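讲稿备注:一袋儿童霜和我们对“老牌子”的信任

(共15页,翻页处已标出。括号里是给自己看的,不要念。)

【第1页 标题】

先不寒暄,直接问台下:家里现在还有袋装儿童霜的,请举手。再问:知道那一袋是什么时候买的,请继续举着。

(停两秒。手会放下去一大半。要是没放下去,就跳过下面这句。)

我今天想讲的就是放下去的那些手。一样东西在家里放了很多年,谁都说它好,可真要问好在哪里、跟谁比、用在什么皮肤上,多半答不上来。我自己也答不上来,所以才去翻了一些东西。

【第2页 我的立场】

交代清楚:我不是医生,也不卖护肤品。我在Lokura整理家庭日用品的使用笔记,平时看的是抽屉、床头、沙发扶手上放着什么。今天不评哪个牌子好,也不会给哪个牌子打分。

谁要是会后来问我“那到底能不能用”,我的回答是看包装背面,有湿疹或者过敏史的去问皮肤科。

【第3页 “小时候都用这个”】

这句话我听得最多。它有两个问题。

第一,说这话的人是用过之后没出什么事的那一批。用了不舒服的孩子,家长换掉了,后来也不会有人专门怀念它。

第二,小时候用的和现在货架上的是不是同一个东西,光凭印象没法知道。配方可以改,包装可以不改;包装改了,配方也可以照旧。记忆里的那股香味说明不了什么。

(有人会说“可我闻着就是那个味儿”。可以承认气味的力量很大,但别在这里聊太久,上次讲到这里拖了一刻钟。)

【第4页 我们问了多少人】

Masside那份问卷,10月收的,有效答卷423份。先说它的毛病,再说结果。

毛病:答卷是从几个家长群里转出来的,愿意填这种问卷的人,多半本来就对这个话题有感情。年龄偏大,北方偏多。问的是“您印象中”,不是“您记录过”。

结果只讲一条:大多数人选择某款儿童霜的首要理由是“家里一直用”。价格排在后面,成分排得更后面。

我不打算把百分比放大到满屏。这样一份样本,放大了反而像那么回事。

【第5页 袋子这件事】

讲包装。小袋软包装有它的道理:便宜,好带,塞进书包侧袋不占地方,冬天出门揣一袋也不心疼。这些我都承认。

但也请各位想一想剪开以后的日子。口子一剪,往往就合不回去了。有人折一下拿夹子夹住,有人直接立在杯子里,有人剪一个特别小的口,每次从里面往外挤。孩子的手指头伸进去抠,这个在座的都见过。

过去我听过一种说法,袋装“用得快,所以新鲜”。这要看一家几口人用。我自己家里就我一个人冬天擦手,一袋能用到开春,到后来袋口那一圈已经发硬了。新鲜不新鲜,我心里没底。

【第6页 正面印了什么】

提醒大家区分两类文字。一类是名字和口号,一类是信息。

名字和口号通常在正面,字大,颜色跳,配卡通人物。信息通常在背面,字小,密,折痕一压就看不清:成分、用法、注意事项、日期。

我做过一个不严谨的小测试,请同事看三秒钟正面,然后盖住,问他们这东西是给谁用的。都能答上来。再问里面有什么,开始猜了。有人说“牛奶吧”。问为什么是牛奶,说感觉。

(这里会有笑声。等一下再往下走。)

好的正面设计就该这样起作用,我没有批评设计的意思。我只想说,看着包装觉得自己“知道”了里面有什么,这个知道不算数。

【第7页 “儿童”两个字】

“儿童”写在名字里,很多成年人就默认它更温和,于是自己也用,脸上用,手上用,嘴唇干了也抹一点。

这个推论我一直不太服。名字告诉你它打算给谁用,没有告诉你它比隔壁那瓶温和多少。要比,得有另一样东西摆在旁边,用同样的方法去测。我没见过在座哪位测过,我也没测过。

反过来也一样。近几年又有一种声音,说老牌子便宜货一定落后,孩子必须用贵的。同样没摆证据。我对这一派的怀疑不比对怀旧派少。

【第8页 价格】

Rerkness的分享里提过一个家庭,孩子满两岁之前,各种润肤产品一共花了3,000元。讲的人是当笑话讲的,台下也笑了。

我当时想问的是,其中有多少用完了?很可惜他们没有记。我们很爱记买了什么,很少记扔了什么。今天如果各位只带走一件小事,我希望是在本子上给“扔掉的”也留一栏。

【第9页 冬天的北方屋子】

说场景。暖气一开,屋里干,孩子脸上起皮,大人第一反应是多抹。抹什么、抹多少,各家讲究不同。洗完脸马上抹的,睡前抹的,出门前在门口抹两下的。

我不反对抹。我怀疑的是把所有功劳都记在那一袋上。同一个星期里,可能加湿器开了,洗澡水调凉了,风也小了,脸好了。最后全家一致认为是霜好。

换了一个牌子脸变差,也照样能找到一堆别的原因。

【第10页 我自己的记录】

这里坦白一点。我试着记过2个冬天,左手抹,右手不抹。第一个冬天坚持到一半,因为右手实在难受就两只都抹了。第二个冬天换了护手霜,等于作废。

所以我的数据是零。讲出来是想让大家知道,这种事看着简单,真做起来很麻烦。以后谁跟你说“我试过,效果特别好”,可以客气地问一句怎么试的。

【第11页 放在哪里】

Hjaltested做入户整理时留下的笔记,我最感兴趣的是位置。卫生间架子上的,抽屉里的,床头的,大衣口袋里的。同一户人家可能有好几袋,开了口的和没开口的混着。

建议很土:没开的放一处,开了的只留一袋,剪开那天拿油性笔在袋子上写个日期。这一条不需要相信任何人,写了就有。

(如果时间紧,第12页跳过。)

【第12页 关于情怀】

有人觉得我今天太扫兴。一袋霜而已,妈妈给抹的,外婆给抹的,凉凉的手心在脸上搓两下,那个滋味拿什么问卷都量不出来。

我同意。我妈现在给我寄包裹还会往缝隙里塞两袋,我也都收着。喜欢一样东西用不着理由,这一点我不争。我争的是另外一句,就是“因为我喜欢,所以它对你家孩子也好”。这句我不接受。

【第13页 预备问答】

有人问:那你推荐什么?答:不推荐。

有人问:老牌子经过这么多年,不就是最好的检验吗?答:它检验了有人愿意一直买。愿意买里面有价格、有习惯、有哪里都买得到,皮肤感受占多少,我分不开。

有人问:你是不是收了别家的钱?答:没有。听了上一页的人也可以继续怀疑,欢迎。

【第14页 回家作业】

翻到背面,读一遍,读出声。找日期。找不到日期的先别给孩子用。剪开过、又想不起哪天剪的,扔掉,记在那一栏里。

【第15页 最后一张】

图放满屏,不念字,让大家自己看一会儿。然后问:刚才说的那些信息,在这一面上能找到几条?等有人开口再接话,接完直接进提问。 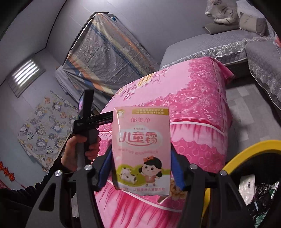 郁美净儿童霜,袋装正面。2024年11月7日。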